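Groltwood

Home
Shop
Filament
Spares
Guides
About us
Contact

About us

Groltwood makes filament and stocks spare parts for home-built 3D printers. We work out of a single unit in Onden and ship from the same building. Most of our customers run machines they put together themselves, or machines whose original maker has stopped selling parts.

The business started as a side job. In the first year we sold hot end heaters, thermistors and PTFE tubing out of a spare bedroom, mostly to people on printer forums who were tired of paying more for postage than for the part. The filament came later, when we bought a used extrusion line from a plastics firm that was closing down. It took us most of a winter to get it running to a tolerance we were willing to sell.

At the moment there are 1,403 items in the catalog. Many of them are small: screws, springs, belt clips, drive gears, fan ducts. We keep slow sellers on the shelf as long as there are still machines out there that use them. 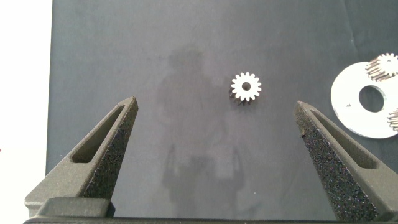

What we make

Our own filament is sold under the Busto name. It comes in PLA, PETG and a nylon blend, in both 1.75 mm and 2.85 mm. We still wind 2.85 because a lot of older printers need it and fewer places carry it every year.

Each batch has a number on the spool label. If you write to us with that number we can tell you the date it was run and the diameter log for that batch. We keep a short length from every batch for two years. If a spool prints badly, we pull the sample and try it on our own machine before we answer you.

We run up to 600 spools in a normal week. Colors are run in order from light to dark, then the line is purged and we start over at white. This is why a color that sells out may be gone for three or four weeks. The stock page shows the next planned run for each one.

We don't make resin and have no plans to.

Spares and odd parts

The spares side is split into parts we buy in and parts we have made for us. Brass and hardened steel nozzles, lead screw nuts and heater blocks are machined by Ait Brahim, a small shop we have used since the second year. They will do short runs, so we can offer blocks for printers that only a few hundred people own.

If you need something that is not listed, send us a drawing or a clear photo with a ruler next to it. We can't always help. When we can, the usual minimum is 80 pieces, and if you don't want that many yourself we will put the part in the catalog and sell the rest. Several of our regular items began that way.
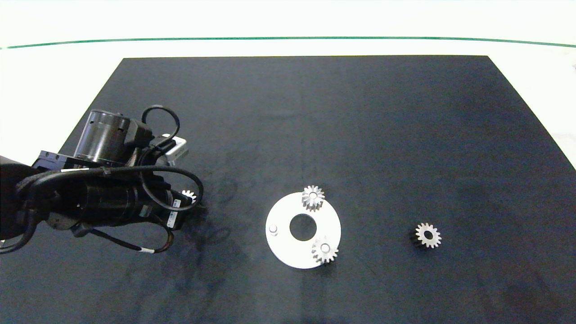
Rattana Phuthong

I started Groltwood and I still answer most of the technical mail. Before this I repaired office copiers and label printers, and a good deal of what I know about feeding plastic through a heated tube comes from feeding paper through a heated roller.

My first printer was a kit with threaded rods and a wooden base. It never printed a square corner. I rebuilt it four times, and each time I was stuck for a week or more waiting on a part that cost less than a dollar. I wanted a shop that had those parts in a drawer and would mail them the same day. That is still what we are trying to be.

I read every message, including the angry ones. Please tell us your printer model, your nozzle size and the temperature you are printing at. It saves a round of email.

Ordering and returns

Orders placed before 2 p.m. go out the same day. We ship overseas, with the exception of heated bed plates over 3,000 grams, which cost too much to send by air. Import duty is paid by the customer.

Unopened filament can come back within 60 days. Opened spools can come back if there is a fault in them, and we pay the postage. Electronic parts are tested before they leave and we ask that you do not cut or solder the wires until you have checked the fit. 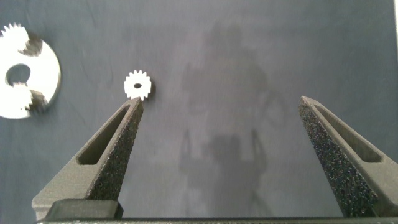 Two gears, one small and white, one larger and metal.

Visiting us

There is a small counter at the front of the Onden unit where you can pick up an order or bring in a part to match. Call first if you are coming a long way. We close for the first two weeks of September to service the extrusion line, and orders placed then go out when we are back.

Parking is behind the building, next to the loading door.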